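GURNURA COMMUNITY WIND BAND
INSTRUMENT AND EQUIPMENT MEETING – MINUTES

Date: Apr 5, 2023
Location: Rehearsal room, Utness Hall
Quorum: present
Apologies: low brass section representative, librarian

1. Minutes of the previous meeting

The minutes of the December meeting were accepted with one correction. Under item 4, "tenor saxophone" should read "baritone saxophone". The asset register was already correct and does not need changing.

2. Matters arising

2.1 The second set of timpani heads was fitted before the last concert. The 26-inch drum still drifts flat during long rehearsals. The pedal clutch is to be adjusted by the percussion section before any further parts are ordered.

2.2 The quote for re-padding the bass clarinet was received from Clultska Woodwind Repairs. It covers a full set of pads, replacement of the lower joint corks and regulation of the register mechanism. It does not cover the crack in the bell. Clultska advised that the crack is stable and should be checked again when the instrument next comes in for service. Quote accepted.

2.3 The missing euphonium mouthpiece has been found and returned to its case.
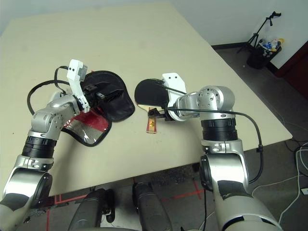
2.4 The bass clarinet will be out of use while the work is carried out. The player will cover second clarinet for that period, and the bass clarinet cues in the march set will be moved to the bassoon part. Parts to be marked in pencil only.

3. Asset register

The register now lists 121 items, including stands, cases and percussion accessories. Items with no serial number have been given an engraved band number on the case and a matching tag on the instrument.

It was noted that three flutes are recorded with the model number in the serial number column. These are to be re-entered from the instruments themselves, not copied from the old card index, which has the same error.

Discussion on whether mouthpieces should be listed separately. Agreed that mouthpieces supplied with an instrument remain part of that entry. Mouthpieces bought separately get their own line.

4. Reeds and consumables

4.1 Clarinet reeds are being used faster than last year. The main cause appears to be the new learners' group, which has been issued reeds from the general stock. From next term the learners' group will have its own box and its own sheet.

4.2 A trial of Kong synthetic reeds was reported by the saxophone section. Players found response in the low register acceptable and tuning steady across the rehearsal. Two players reported a brighter tone than they wanted in the chorale. The trial will continue on alto only. No bulk order at this stage.

4.3 Stock order approved to a limit of $300, to cover the following:
– clarinet reeds, strengths 2 and 2½
– valve oil and slide cream
– cork grease
– pull-through swabs, clarinet and alto saxophone

4.4 The reed cupboard is to be kept at an even humidity. The present gauge reads differently depending on which shelf it is on. A second gauge will be placed on the lower shelf and both read at the start of each rehearsal for one month.

5. Loan instruments

5.1 Loan agreements have been returned for all instruments except one trombone and one cornet. Reminders to be sent.

5.2 The loan deposit was discussed. The current deposit of $50 has not changed since the scheme began. A proposal to raise it was put and lost. The meeting preferred to keep the deposit as it is and to charge for cleaning when an instrument comes back in poor condition. The cleaning charge will be $30 for brass. A woodwind charge will be set once Clultska has provided a price list.

5.3 Wording of clause 7 of the loan agreement (damage in transit) was found to be unclear on who is responsible when an instrument travels in the band trailer. Revised wording to be circulated before the next meeting.

6. Cases and storage

6.1 The latches on the two older tuba cases no longer hold. Straps will be used until replacement latches are sourced. The cases are not to be lifted by the front handle.

6.2 Shelf spacing in the store was reviewed. The French horn cases do not fit the middle bay with the lid side out. The middle bay shelf will be lowered one slot and the horns moved there, with the trumpets going to the top bay.
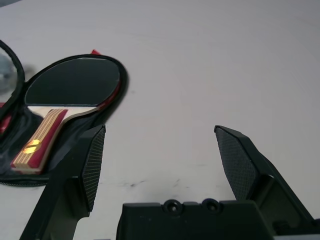
Table tennis paddle in its open zippered case.

6.3 Soft cases are not to be stored under hard cases. The soprano saxophone gig bag has a failed zip and will be replaced from the consumables budget if the price falls within the limit at 4.3. Otherwise it will be brought back to the next meeting.

7. Tuning and pitch

The oboe player asked that the tuning note be given at A=440 from the electronic tuner and not from the vibraphone, which is built to A=442. Agreed. The fixed-pitch percussion will be listed with its stamped pitch in the register – glockenspiel, xylophone and vibraphone in the first instance.

8. Other business

8.1 An offer of a used contrabass clarinet was received from a former member. The offer is conditional on the instrument being played in at least one concert a year. Condition to be inspected by Clultska before a reply is given. The centre joint is said to leak.

8.2 The band colours on the music folders have faded. Carried forward.

9. Actions

– Adjust pedal clutch on 26-inch timpani drum: percussion section
– Confirm booking for bass clarinet work: equipment officer
– Re-enter three flute serial numbers: register keeper
– Place stock order: equipment officer
– Buy second humidity gauge: equipment officer
– Send loan agreement reminders: secretary
– Circulate revised clause 7: secretary
– Lower middle bay shelf and move horns: horn and trumpet sections
– Arrange inspection of contrabass clarinet: equipment officer

Next meeting: after the winter concert, date to be advised by the secretary.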